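Setting out a small wet bench

Updated 2/17/19

A bench will fill itself with clutter if you let it. The layout below is the one we use at Hatmont for simple dilutions, and it fits on 140 cm of worktop with room for an elbow.

1. Start at the back left with the pipette stand. Ours has a fat blue bar on grey legs, and you hang the micropipette from it upright. Laying it on the bench is how liquid gets up inside the barrel, and how you get to meet the repair people at Nitico.
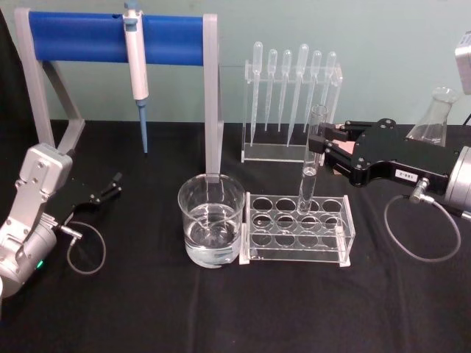
Leave a hand's width between the stand and the wall, or you will bark your knuckles every time you reach for it.

2. Put a clear glass beaker in front of the stand's right leg, spout to the left. A 400 ml one is plenty. Anything bigger is a vase.

3. Stand the transfer pipette rack behind the beaker and to its right. Hang the pipettes bulb-up, stems down, and stop at five even if there are more in the bag. 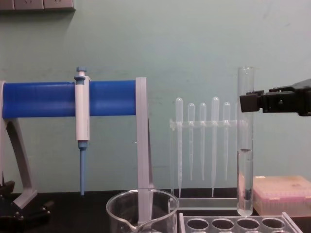

4. Check the reach. Sit down, then touch the micropipette, the beaker and the rack in turn. If you have to stand for any of them, pull the lot forward by 8 or 10 cm and try again. 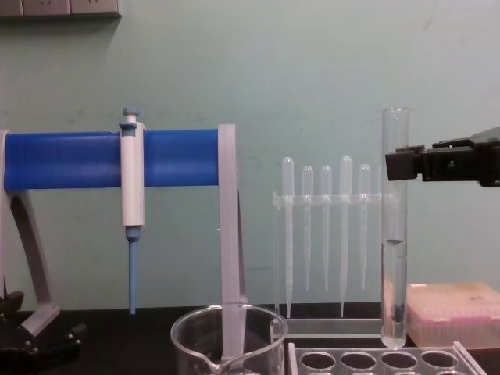 Do this before you pour anything – moving a full beaker is a skill most of us overrate. Once it all suits you, mark the feet of the stand with tape.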